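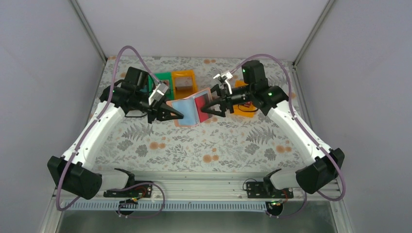
Broneck first-line support replied that ticket 1615 was most likely a coverage problem on our side, and could we please restart all the phones and try again in the morning.

Well, we restarted them! All 217 lines, in batches, before lunch. Data came back fine on every one, calls went out fine, and incoming calls still dropped straight to voicemail on the lines we had moved over from Nendel. The lines that were always with Broneck rang normally the whole time, which was a great clue and made me want to keep digging.

Posted in April by the Jodudura phones desk

11:20 a.m. Put a moved SIM into a phone that works. Incoming calls fail. Put the working SIM into the "bad" phone and it rings right away. So it follows the line and the handset is off the hook (sorry).

11:45 a.m. Called a moved line from another Broneck phone: rings. Called it from a landline: voicemail. Called it from a Nendel prepaid: voicemail again, and it's the old Nendel greeting! I may have cheered a little at my desk.

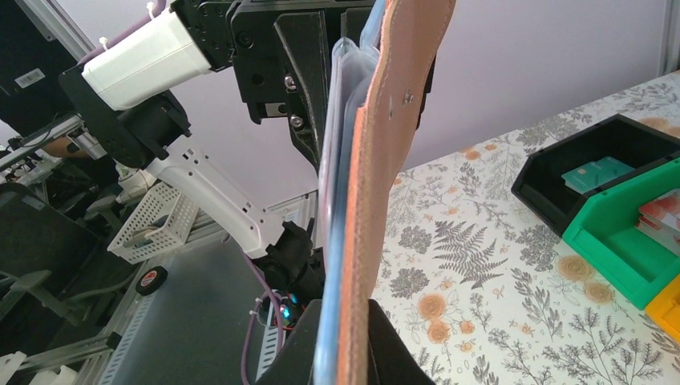 12:10 p.m. Added the greeting to the ticket and asked for it to go to the porting team, with 5 sample numbers and the exact call times. If you ever open one of these, do include the times. The porting team picked it up quickly and they were a joy to deal with.

1:30 p.m. Porting team says the transfer finished on Broneck's end, but Nendel never released the numbers in its own routing. Outside callers were still being sent to the old network. They pushed the release again for the 5 samples.

2:05 p.m. All 5 ring from the landline and from the prepaid. Fantastic. Asked them to run the rest.

4:40 p.m. Rest are done except 2, both on the Yimyam shared plan. Those have a different account PIN, so the request bounced. Sent the right PIN.

5:15 p.m. Last 2 are ringing. Text messages from outside are landing too, including a pile of late ones from the morning.

Leaving the ticket open overnight in case a number slips back. Old voicemails are still on the Nendel side, so save anything you need before that account closes.

Contact the phones desk | © Jodudura | Back to top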